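How to Enter a Public Art Competition Without Losing Your Mind or Your Deposit

Every fall, cities fill up with art in places art does not usually go: dentists' lobbies, parking ramps, the window of the shoe repair. If you have walked past all that and thought "I could do this," you are probably right, and you are also about to fill in a lot of forms.

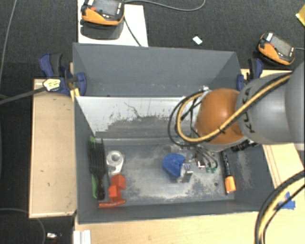 I have entered open competitions six times and been accepted to most of them, which says more about open competitions than it does about me. What follows is the order I would do things in if I were starting over.

Step 1. Read the rules all the way through

Yes, including the part about insurance. You are looking for the size limits, whether the work has to be for sale, who pays for shipping, and what happens if you miss the pickup date. At the Clerevent show, work left behind became the property of the venue. I know a sandwich shop that now owns a very nice triptych.

Check the entry fee and what it covers. Mine have mostly been $25, and that got me a listing and a sticker. Hanging hardware was extra.

Step 2. Find a venue before you finish the piece

In many of these contests you have to match with a venue yourself, and the good walls go early. Write to them in July, when whoever answers the email is bored. Keep it short: who you are, what the work is, how big, how heavy, whether it plugs in.

Then go and stand in the space. Ankica Georgiev, who has hung more shows in Plorurdale than anybody I know, brings a tape measure and a lamp, plugs the lamp into every outlet, and writes down the dead ones. I used to find this excessive. Then I showed a light piece next to a dead outlet for most of a week.

Measure the door. Measure the elevator, if there is one. Measure the turn at the top of the stairs, and then measure your piece again with its packing on.

Step 3. Take photographs somebody would want to look at

The jury sees your pictures first and often sees nothing else. Use daylight from one side, a plain wall, and no flash. Shoot straight on, then take one detail and one view with a person standing nearby for scale. Do not use the cat.

If your work moves, include a short video. Start it when the thing starts moving. Jurors are watching these late at night with a bowl of cereal, and your slow fade from black is wasted on them.

Step 4. Write the statement

Two paragraphs. The first says what the work is and what it's made of. The second says why you made it. If the word "liminal" shows up, go for a walk and try again.

Read it aloud to someone who doesn't owe you anything. My first statement contained the phrase "interrogates the notion of shelving." It was a shelf.

Step 5. Make a budget and then believe it

List materials, printing, transport, hardware, entry fee, parking. Parking will be the one that hurts. Then add a line for things you'll have to buy at the hardware store at closing time on install day, because you forgot them at home. For me this is always a level. I own about six.

Leave the prize money off the page entirely. It isn't income until it's in the bank.

Step 6. Install early

Book the first slot you can get. Bring your own ladder, and ask before drilling into anything. Take a photo of the wall before you touch it, in case of a later disagreement over who made the hole.

Put your label at a height where a person can read it without kneeling. If there's a public vote, the voting code goes on the label too, in type large enough for someone who left their glasses in the car.

Step 7. Ask for votes, within reason

Stand near your work on the opening weekend. People vote for artists they've talked to. You don't need a speech. "Any questions?" does fine, and the question will be "How long did that take?" so have an answer ready.

Samina Cheema printed postcards for her Memon series with the code on the back and left a stack at every coffee counter in town. She placed. I emailed my relatives, one of whom voted for Samina.

Step 8. Pick it up on time

Put the date in your phone with an alarm. Bring the same packing, the same ladder and a friend with a van. Thank the venue in writing, and fill your holes.

Entries for the Clikwood winter open close Thu 9 December. Mine is half done, and I still haven't measured the stairs.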